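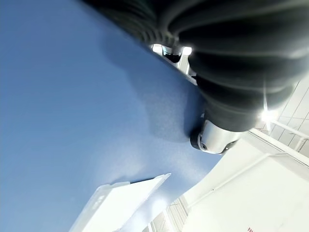
Início | Artigos | Estudos | Hinos | Contato

Cantar junto, mesmo desafinado

Eu defendo o canto congregacional com todas as forças, e defendo sobretudo o de quem canta mal! Cresci numa igreja em que o hinário ficava aberto em todas as mãos, e a voz rouca dos mais velhos chegava ao último banco. Hoje visito comunidades lindas, com músicos excelentes, e vejo metade do povo de boca fechada, assistindo. Isso me entristece, mas também me anima, porque o remédio está ao alcance de qualquer um de nós.

Paulo escreve aos colossenses que ensinem e aconselhem uns aos outros "com salmos, hinos e cânticos espirituais". Uns aos outros! Quando canto ao lado de alguém que passou a semana no hospital com a mãe, estou dizendo a essa pessoa aquilo em que ela talvez mal consiga acreditar naquele dia. E na semana seguinte é ela quem canta para mim.

Em março propus à nossa congregação, que tem cerca de 40 pessoas, aprender dois hinos antigos sem instrumento nenhum. A primeira tentativa foi um desastre alegre – começamos alto demais e ninguém alcançou o refrão. Recomeçamos mais grave, e aí a coisa andou. Um menino de 11 anos pegou a linha do contralto de ouvido e não largou mais. 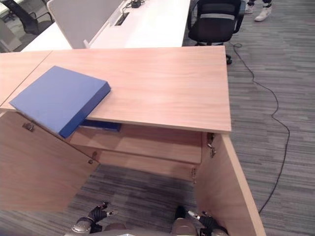
Alina Bogdan discorda em parte e me escreveu que o silêncio de alguns também é culto, que ela mesma atravessou um ano inteiro de luto sem conseguir cantar uma estrofe e que ouvir os outros foi o que a sustentou. Tem toda a razão, e agradeço a carta. Só acrescento que ela pôde ouvir porque havia quem cantasse.

Aos dirigentes faço um pedido: baixem o tom, repitam os hinos por algumas semanas, deixem uma estrofe só com as vozes. O hinário que usamos tem 700 cânticos e conhecemos uma pequena parte – há tesouro ali para muitos anos! E a você, que acha que não tem voz, peço que abra a boca no próximo culto, baixinho que seja. Comece pelo refrão.

Maio de 2021

Fale conosco | © Todos os direitos reservados | Voltar ao topo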